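Butcher block top, oil it or seal it??

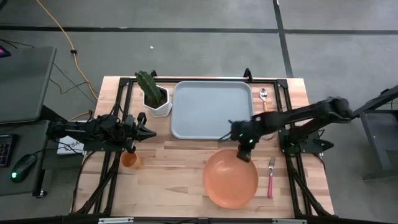 1 min read

Srisuk
Moving in August and setting up a butcher block table, made of lots of narrow strips. Plates, a tray, one potted plant, nothing crazy. Mineral oil or a real sealer? Store guy said oil, my sister says oil is a pain. Don't want white rings. Need to decide fast, thanks

Peta
Oil if you cut on it, sealer if you dont. Did mine with mineral oil, 2 coats, wiped off the extra next morning. Needs redoing when it looks dry. Easy enough, just boring. Do the underside too or it can cup. And put a saucer under the plant, pots sweat and you get a black ring that wont sand out easy.

Civon
just poly it

Cadari
Water based poly, satin. Sand to 220 first, go with the grain, vacuum, tack cloth. Three thin coats, light sand in between. Let it sit a few days before you put anythng heavy on it. If it's already been oiled the poly might not stick, so check with the store what they put on it. Hot pans still need a trivet either way.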